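Jarnstead Spoken Recipes

A collection of 506 home recipes told out loud and typed up word for word, from kitchens in and around Jarnstead.

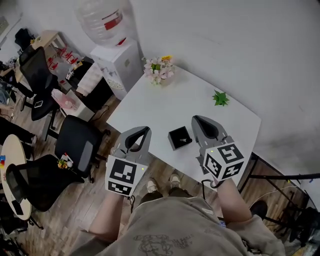 A white table and a gray-beige sweatshirt.

What's in it

Each recipe is one plain text file, plus one row in recipes.csv. The row gives the dish, the main ingredient, the village (Jarnstead, Amance or Goodwin) and the season it's usually cooked in. I left the talk as it was spoken, so you get all the good stuff: "a fistful of flour", "until it smells like it should", and a long argument over whether dumplings need egg (they do in Amance!).

There are 214 soups and stews. Yes, that's a lot of soup. I love it.

Getting started

Unzip the folder and open recipes.csv in any spreadsheet program. The file column matches the names in the text folder. Everything is saved as UTF-8, so if the accents look odd, pick that when you import.

Amounts

The units column keeps the speaker's own words. The grams column is my best guess and is blank wherever I couldn't make one. One old Goodwin cup comes out at 200 grams of flour, and I used that all the way through. Please check before you bake a wedding cake from it!

Known gaps

Very few desserts so far. Cludberg isn't covered yet, and I'd be thrilled to add it. Some bread recipes never mention an oven temperature, only "hot". File names with a trailing b are second tellings of the same dish, and they often disagree with the first.

Changes

Friday, June 22, 2018: fixed the season column for the pickles, added the April batch of spring greens recipes.

Use

Free to cook from, copy and share. If you print any of it, keep the village name with the recipe.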